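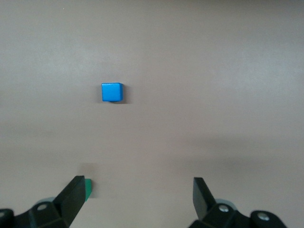
Small blue cube on a gray surface.

Grenades pass through thin blocks on custom map, server side only

Posted in: Mapping and Dedicated Servers
Posted by: ollano_maps
June 2024

I run a small community server for a tactical shooter map I have been building called Renbridge. It is a two-site defuse layout with a raised walkway between the sites. The walkway railing is made of thin blocks, 2 units thick, with a player clip on both sides.

On my local build everything collides as expected. I throw a smoke at the railing from the lower yard, it bounces and lands at my feet. When the same map file runs on the dedicated server, some throws go straight through the railing and land on the walkway. It does not happen every time. Standing throws seem fine. Running throws and jump throws go through often enough that players have started using it as a one-way smoke, and it breaks the defense on B.

What I have checked so far:

Map file is identical on both machines, same size and same checksum.
Full compile, final settings, no leaks reported.
Railing blocks are world geometry. They are not tied to an entity.
Player clip is present and players cannot walk through.
Removing all server plugins makes no difference.

The compile log has one warning, "brush 1571: thin solid, side 2", which I have been ignoring for as long as the map has existed. I looked up that brush and it is one of the railing segments, but the grenades also pass through segments that have no warning.

I would like to keep the railing thin. It looks wrong when it is thick, and there is a sightline over it that I spent a long time on. Is there a setting I am missing?

Posted by: Chmielewska

The difference you see is most likely the simulation rate. Your local build and your dedicated server are probably not stepping physics at the same interval. A grenade is moved once per step. If the distance it covers in one step is larger than the thickness of the solid plus the size of the grenade hull, and the engine only tests the end position, the projectile can be in front of the block on one step and behind it on the next. Running and jump throws add the player's velocity to the throw, so they are the ones that fail.

Some projectiles get a swept test, where the whole path between the two positions is checked. Depending on the game version, grenades get this against the coarse world hull but not against every thin solid, and thin solids can be merged or dropped from that hull at compile time. Your warning on brush 1571 is the compiler telling you it did something of that kind. The segments with no warning may simply be above the threshold for the message while still being too thin for the hull.

Do this in order:

Read the simulation rate on the local build and on the server, from the console. Write both down.
Set the local build to the server's value and repeat the running throw from the same spot. If it now passes through locally, you have confirmed the cause.
Put an invisible grenade clip over the railing, 8 units thick, centered on the visible block. Use the grenade clip material. Player clip does not stop projectiles, and that is why your existing clip has no effect.
Delete and redraw brush 1571 on the grid. Do not resize it. Off-grid vertices are a common source of that warning.
Recompile in full. An entities-only compile will not rebuild the collision hull.

The visible railing stays at 2 units. Bullets ignore grenade clip, so the sightline and any shots over or through the railing are unchanged. The one side effect is that grenades bounce slightly before they reach the visible surface. At 8 units you have 3 on each side, and players will not notice it at throwing distance.

Keep the top of the clip flush with the top of the railing. If it sticks up even a little, smokes that should clear the rail will catch on it and you will get a second bug report in place of the first.

Posted by: venton_345

had the same thing on my map, just raise the rate on the server and it goes away. no need to touch the map

Posted by: Chmielewska

Raising the rate reduces the distance per step, so it hides the problem for slower throws. It does not fix a hull that is missing the solid. It also raises CPU load, and anyone else who hosts the map at the default rate will have the bug again. Fix the geometry first.

Posted by: ollano_maps

Rates were different, as you said. With the local build set to match the server I got a pass-through on the second running throw. Added the grenade clip at 8 units, redrew 1571 on the grid and ran a full compile. The warning is gone and I have not been able to get a smoke through from the lower yard, running or jumping.

One remaining problem — flashes thrown from the stairs on the A side now bounce off the end post at an odd angle. I had run the clip past the post by mistake. Trimmed it back to the post edge and am compiling again now.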